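Zwischenbericht an die Stiftung Lidton
Projekt: Bewegungsangebote in den Ortsteilen, zweite Förderphase
Berichtszeitraum bis Ende Mai
Vorgelegt am 19. Juni 2018
Verfasserin: Nayeli Grajales, Projektleitung

1. Stand der Arbeiten

Das Projekt liegt bei den Kursen im Plan und bei der Ausleihe etwas dahinter. Alle acht Standorte haben den Betrieb aufgenommen, zuletzt das Gemeindehaus in Vosley, wo wir wegen der Brandschutzabnahme länger warten mussten als vorgesehen. Die Abnahme liegt jetzt schriftlich vor. Eine Kopie geht Ihnen mit dem Verwendungsnachweis zu.

In den Kursen waren zum Stichtag 212 Personen angemeldet. Der größte Teil entfällt auf die Vormittagsgruppen für Ältere. Die Abendgruppen laufen unterschiedlich. In Didodura ist die Gruppe voll und es gibt eine Warteliste, am Standort Mühlweg kommen an manchen Abenden so wenige, dass wir die Stunde mit der Nachbargruppe zusammengelegt haben.

Die Kinderstunden am Nachmittag leitet seit dem Frühjahr Róisín Hanrahan. Sie hat das Programm auf Wurf-, Fang- und Zielspiele umgestellt, die mit wenig Platz auskommen. Der Materialbedarf ist gering, im Wesentlichen kleine Bälle in verschiedenen Farben, Reifen und Kreide.

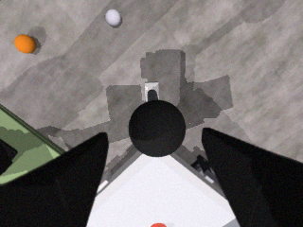

Für die Sommerferien ist ein durchgehendes Angebot vorgesehen, sofern die Raumzeiten bestätigt werden. Die Anfrage beim Schulamt läuft. Eine mündliche Zusage haben wir, den schriftlichen Bescheid noch nicht.

2. Personal

Die halbe Stelle für die Kurskoordination ist seit Mai mit Settimio Pace besetzt. Davor haben Meenakshi Dhillon und ich die Aufgaben mit übernommen, was zulasten der Öffentlichkeitsarbeit ging. Das Faltblatt ist deshalb erst jetzt in Druck.

Zwei Übungsleiterinnen haben ihre Lizenz verlängert. Die Fortbildung zur Sturzprophylaxe musste verschoben werden, der Anbieter hat einen neuen Termin im Herbst genannt. Die Teilnahmegebühr war bereits bezahlt und bleibt gültig. Eine Umwidmung von Mitteln ist dafür nicht nötig.

3. Ausleihe

Die Geräteausleihe sollte ursprünglich zum Jahresbeginn starten. Das Regalsystem der Firma Stępień kam verspätet und unvollständig, es fehlten die Einlegeböden für die unterste Reihe. Die Nachlieferung ist eingetroffen und montiert. Seitdem wurden 68 Ausleihen eingetragen, überwiegend Gymnastikbänder, Ballsets und Balancekissen.

Das Ausleihheft wird bisher von Hand geführt. Mounir Zaki hat eine einfache Tabelle angelegt, in die die Einträge am Monatsende übertragen werden. Ein eigenes Programm halten wir bei dieser Menge nicht für erforderlich.

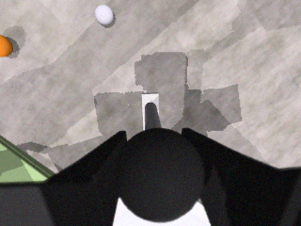

Offen ist die Frage der Kaution. Einige Familien haben gesagt, dass sie der Betrag abschreckt. Wir schlagen vor, bei Kleingeräten ganz darauf zu verzichten und sie nur für die Walkingstöcke und die Balancekissen beizubehalten. Das weicht vom Antrag ab, wir bitten daher um Ihre Zustimmung.

4. Finanzen

Von den Sachmitteln der laufenden Rate sind noch 2788 Euro verfügbar. Die Personalmittel werden wegen der späten Stellenbesetzung nicht voll ausgeschöpft. Den Rest möchten wir gern in das nächste Halbjahr übertragen und bitten um Mitteilung, ob dafür ein gesonderter Antrag gestellt werden muss.

Die Raumkosten am Standort Mühlweg sind gestiegen, weil der Vermieter die Reinigung jetzt getrennt berechnet. Wir haben widersprochen – bisher ohne Antwort. Sollte es dabei bleiben, können wir die Mehrkosten aus den Teilnahmebeiträgen decken.

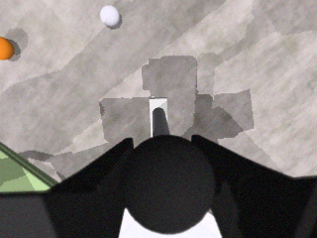
5. Nächste Schritte

Im Sommer werden die Kursleitungen zu den Anfangszeiten befragt, danach wird der Herbstplan festgelegt. Für Mühlweg prüfen wir einen früheren Beginn am Abend. In Didodura soll eine zweite Gruppe entstehen, wenn sich eine Leitung findet. Zwei Gespräche dazu sind vereinbart.

Der Fragebogen für die Teilnehmenden liegt im Entwurf vor – Frau Dhillon schickt ihn Ihnen vorab zu. Anmerkungen können wir bis zum Druck noch aufnehmen. Rückfragen zu den Abschnitten 3 und 4 bitte direkt an Herrn Zaki, zu allem Übrigen an mich.

Anlagen: Kursübersicht, Belegliste, Auszug aus dem Ausleihheft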